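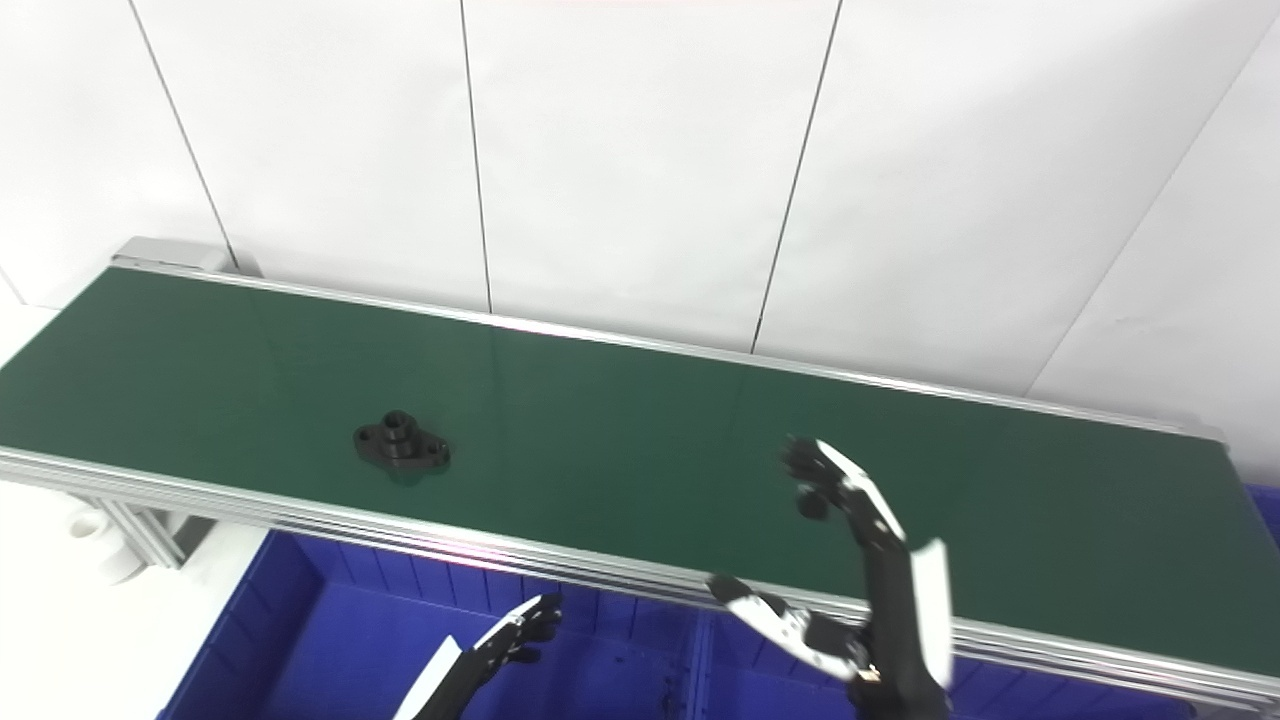

I'd been bugging Myrto Bakalis for a visit since June, when Tralora started renting out its two-handed sorting robot by the month. She runs customer trials there, she's funny, and she does not do sales talk. "Ask me the rude questions first," she told me before I'd even found a chair. "It saves the coffee."

So, rude question number one: why would a small shop rent a robot with fingers to move parts off a belt, when a plain two-jaw gripper costs way less?

"If you only make one part, buy the gripper," she said. "Please! I tell people that all the time and my boss hates it. But our customers change over constantly. Monday's fixture is useless by lunch. With a hand you're changing the job in software, and the belt stays where it is."

Tralora calls the package the Montes, and what you get is the robot, the setup visit and a phone number that a person picks up (I tested it, and Apostolos Karagiannis answered with his mouth full). The belt and the bins are on you. Myrto likes customers to use whatever bins they already own, and she gets pretty worked up about it.

"People want to buy all new stuff for the robot. Don't! Put your bins under the conveyor, show it where they are, done."

The job I'd come to hear about was bearing housings, the flanged kind with a hole at each end. They're an awkward shape, she says, because the base is long and thin and the hub sticks up in the middle, so you have to decide which one to go for. "Hub first. We tried the edges for weeks. Fingers slide under, part spins, everybody groans."

How fast is it, though? She made a face. A good day on the housings is 800 parts a shift, and a person who knows the work can do 2000. I appreciated that she just said it.

"It's slow. I'm not going to dress that up. You rent it for the shift you can't staff, or for the batch your best guy is sick of."

I also called Periklis Moschos, whose shop, Ginitau, has had a Montes on trial. He's mostly happy. His gripes were the fan noise and the training screens, which he says were "laid out by someone who hates thumbs." He's keeping it for another batch of 1000 and then he'll decide. He also looked at a rival setup from Irkix and thought the arm was quicker but the contract was a nightmare.

Back with Myrto, I asked what she'd fix tomorrow if she could. She didn't even stop to think.

"The finger pads. They wear out and swapping them is a pain, tiny screws, you drop one and you're on your knees with a flashlight. Lăcrămioara Jitaru is working on a snap-on version and I ask her about it every single morning. She's started taking the other stairs."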